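Too Many Limited Editions

The first release of the Plelico Reserva came in a run of 3588 boxes. I know that because the number was printed on the band, on the box, on the shelf card and on the poster Cenar sent along with the order. What wasn't printed anywhere was a reason for me to keep carrying the regular Plelico, the one my customers had been buying steadily for years. By September the regular line was on back order and we were being offered a second Reserva in a different color box.

I run a small tobacco shop, mostly premium cigars with a wall of pipe tobacco, and I think the limited edition has become a bad habit in this business. I don't blame any one manufacturer for it. Retailers asked for these releases, customers lined up for them, and for a while they paid the light bill. But I've been through enough of them now to say what they do to a store, and I would like to see fewer.

Start with the money. A limited release has to be paid for when it's offered, and it's usually offered with a condition. You take so many boxes of something slower and you get your allocation of the thing people are calling about. The popular boxes are gone in a few days. The slower ones sit in the humidor until I mark them down, and whatever I made on the first lot pays for the second. A big mail-order outfit can absorb that. A shop with room for 200 open boxes can't do it more than a couple of times a year before the regular stock starts to suffer. 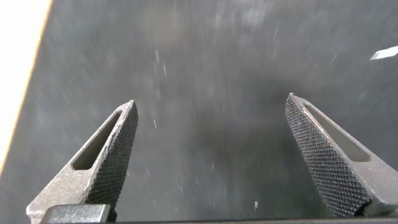 Crosshatched grip pads, up close

Then there's the question of the cigar itself. A blend that's meant to be around for ten years has to be made from leaf the factory can get again. Somebody has to plan for that, buy ahead, and hold tobacco back in a good year to cover a bad one. It's dull work and it costs money. A blend that only has to exist once doesn't need any of it. Some limited cigars are very good for exactly that reason, made from a small lot of leaf that would never stretch to a full production line. I have no complaint about those. My complaint is with the ones where the only thing limited is the paint on the box. I've smoked a fair number, and more than once I couldn't tell the special cigar from its ordinary brother at two thirds of the price.

Customers notice too. The man who buys a box of 20 every month and has smoked the same size since I opened the shop is the customer who keeps me open. He doesn't follow release dates. He comes in, finds his brand missing, and gets told by me that the factory has been busy. The first time he takes something else. The second time he asks me to call him. After that he orders from a website that still has a few, and while he's there he picks up his lighter fluid and his cutter as well.

I talked this over with Jarmo Kinnunen, who has been buying for Helladside longer than I've been in the trade. His store is larger than mine and he gets better allocations. He told me he keeps a list of every limited release he's brought in and what was left on the shelf after three months. Last year he brought in seven, and he'd only order two of them again. His view is that the stores should say so to the reps in plain words, and that most of us don't, out of fear that we'll be skipped on the next one. I think he's right about the fear. I've kept my mouth shut for the same reason.
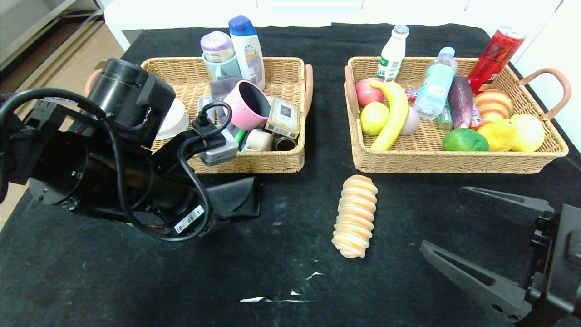 Shelf space is the part of this that people outside the trade never think about. Every special release shows up with its own display, and the display is always built to hold that one product and nothing else. When the cigars are gone I have an empty cardboard tower with a date on it. I'd get more use out of a plain woven basket like the tan one on the left, with its handle at the end. It's packed, but the white bottle with the blue cap standing at the back can still be seen, and a counter bin of pipe cleaners, cutters and tins could be arranged the same way. It would be good for whatever I had to sell that week. I suggested something along those lines to a rep once and he wrote it down, and the next tower was taller.

Pipe tobacco ought to be a warning to the cigar side. Heinonen used to have a list of house blends you could depend on, nothing fancy, and pipe smokers are as loyal as people get. Then the small-batch tins started. Each one sold out, and each one was bought in large part by people who put it in a closet. Now I get pipe smokers asking me for the old blends by name – and I can get them twice a year, if I'm quick. The tins in the closets don't bring anyone through my door.

I would make two changes. The first is to drop the tie-in. If a slower line can't sell without being chained to a release, the honest thing is to cut the line or cut the price. The second is for factories to fill back orders on regular production before they ship anything new. I understand that the rollers who make the specials are often the best in the building and can't simply be moved from one table to another. I also understand that anniversaries come along and that a company wants to mark them. One good cigar every year or two would mark them fine.

As for my own shop, I've turned down the next two offers from Cenar and put the money into deeper stock of the sizes that sell. It may cost me some traffic. A few regulars who like the hunt have already told me they'll be driving across town on release day, and I told them to bring me one back – I'd like to try it.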